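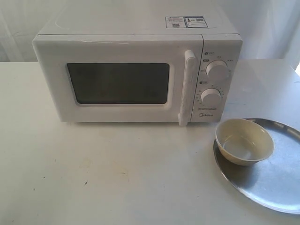
Benedito Barbosa

I have been offered an extended warranty on a kettle. I have been offered one on a toaster, on a pair of headphones, and last month, at the Prolero store out past the ring road, on a microwave that cost $152. The cover would have been $86 for three years. The young bloke at the counter asked whether I wanted to protect my purchase, in the voice people use for asking if you'd like a bag.

I said no. He asked again, a bit slower. I said no again, and he wrote something down.

Think about that price for a minute. It is more than half the cost of the oven. For the deal to make sense, either the thing has a fair chance of dying within three years, in which case why is the shop selling it, or it has very little chance of dying, in which case why would I pay? I put this to the bloke, politely I hope, and he said it was up to me.

The answer I usually get is that the maker's own warranty runs out after a year and then you're on your own. You are not. Under Australian consumer law, goods have to be of acceptable quality, and part of that is lasting as long as a sensible person would expect for the price. The law doesn't care much what the card in the box says. A microwave that gives up after fourteen months is, on the face of it, the seller's problem, and you don't have to pay extra for that. I am no lawyer and there are limits, but the basic idea is plain enough to fit on a fridge magnet. I have yet to see it offered to me at the till.
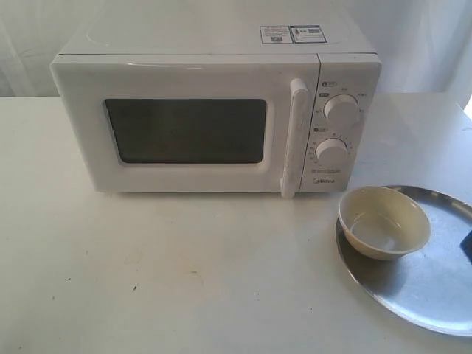 You're leaving out peace of mind, one reader told me after I grumbled about all this in September, and she'd rather hand over the money than spend a morning on hold arguing about her rights. She has a point. Having rights and getting them honoured are separate jobs, and the second one is unpaid.

But look at what that argument concedes. She is paying the shop so that the shop will treat her the way it should have treated her in the first place. And I doubt she even gets that. My sister bought cover on a dryer from an outfit called Bultach and kept the paperwork in a drawer, as you're meant to. When the dryer stopped heating she was told the claim had to go through Trurodano, who ran the plan, and Trurodano wanted the original receipt, the serial number, and proof that she had cleaned the filter. How do you prove you cleaned a filter? It took eight phone calls. She got a credit note in the end, and the credit note expired.

I don't think her case is rare, though I can't show you figures, and I'd be wary of anyone who claims they can. The companies that know how many plans are sold and how many claims get paid don't seem keen to print the two numbers side by side. If the news were good I suspect we'd have seen it on a poster by now.

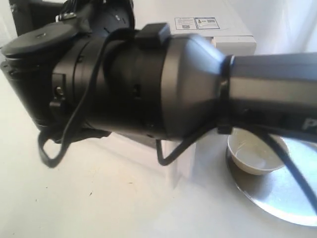
There is a fair case for insuring some things. If your house burns down you can't just buy another one, so you pay a bit each year and hope it's wasted. The same goes for a car, or for your income if you have kids. Insurance earns its keep when the loss would flatten you. A dead microwave is annoying. You heat the soup in a saucepan for a week and grizzle about it.

I realise that's easy for me to say. Plenty of households can't find $152 on short notice, and they are the ones most likely to say yes at the counter. That bothers me more than anything else in the whole business. The people with the least slack are being sold the worst-value product in the building, by staff who may well be judged on how many they sell.
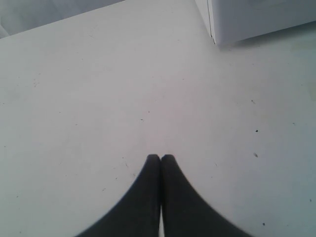
What would I do instead? Nothing clever. Put the $86 in a jar or a separate account each time you turn the cover down. Do it for the kettle and the headphones as well. After two or three refusals you could replace most of what sits on a kitchen bench, and no one will ask you about the filter.

I'd also like to see the shops made to say, out loud and before the pitch, what the law already gives you. Some will tell you they do this now. There was a leaflet at Prolero, I'll grant them — it was behind the counter, under the stapler.

A friend who used to work in the Mansilla shopping centre reckons the tills would go quiet within a month if that rule came in and anyone policed it. I'm less sure. People are tired when they get to the counter, and yes is the shortest way back to the car park.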